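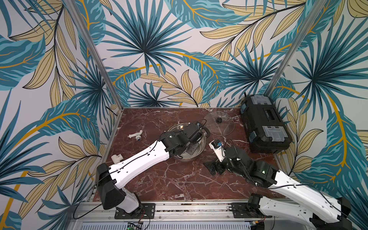 Ticket 1956
Opened by: Breltbridge cell, morning shift
Component: left arm, gripper
Severity: safety, then downgraded (see last entry)
Status: closed with follow-up

Summary
Left gripper does not release at the end of a pick. The jaw command goes out, the controller reports "open," and the fingers stay closed on whatever they are holding. The arm then starts its retract move with the part still gripped.

Task running when it happened
Kitchen set, Plolcombe sequence, two arms. Left arm works inside the vessel, right arm waits low on the table. Same layout as last month. The pipe fittings and the toolbox stay on the marble as clutter and are not picked in this sequence.

What we saw
First failure at 9:20 a.m. The left arm closed on the rim of the steel pot, was told to open, did not, and lifted. The pot came up at a tilt and dropped. No damage. The operator hit the stop. The log shows jaw position 43 at the time of the open command and 43 again 2000 ms later, so the jaw never moved. The status bit still flipped to open.

It happened again twice before lunch, once on the glass bowl. After that one we stopped running anything with glass in it.

Already tried
Power cycle of the left arm. No change.
Re-homed the gripper. Worked for a few cycles, then the same fault.
Swapped the gripper cable at the wrist end. No change.
Ran the right gripper through the same open and close test. No fault. 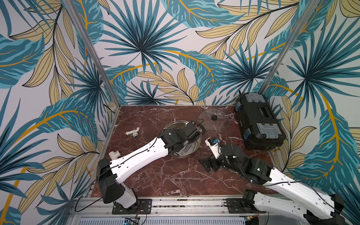
Dorholm support: Please don't re-home it again until we have the motor current trace. Homing clears the fault register and we lose the cause. Also check whether the cable gets pulled when the wrist points straight down. We have had a ticket where the connector at the shoulder end backed out under tension and only the feedback line dropped.

Reply from cell
Trace attached. Current is flat through the whole open command, so the motor is not being driven. We moved the wrist by hand with the power off. When it points straight down, the cable along the upper link goes tight between the last clip and the wrist. The shoulder connector was seated, but the locking tab was not latched.

Changes made
Latched the connector and added a tie next to it.
Moved the last clip back to leave more slack at the wrist.
Changed the script so that retract waits for jaw position to change. It no longer trusts the status bit. If position has not moved by the end of the wait, the arm holds where it is and raises an alarm.
Speed limit lowered on both arms for retest.

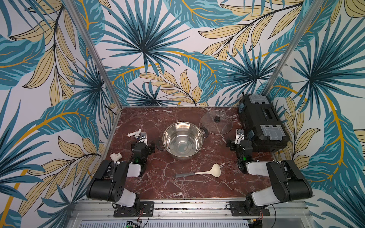 Retest was done with the steel pot only, starting from both arms pulled back from it. We ran up to 43 cycles per batch, 9 batches, and had no stuck jaw. On one batch we unplugged the shoulder connector on purpose. The arm held position and the alarm came up as intended.

Open items
The status bit still reports open when nothing has moved. That is in the Kovalchuk driver and needs a fix there. Passed on as a separate ticket.
Right arm needs the same clip change. Not done yet.
Glass stays out of the sequence until the driver fix is in.

Severity lowered from safety to normal. Closed by cell.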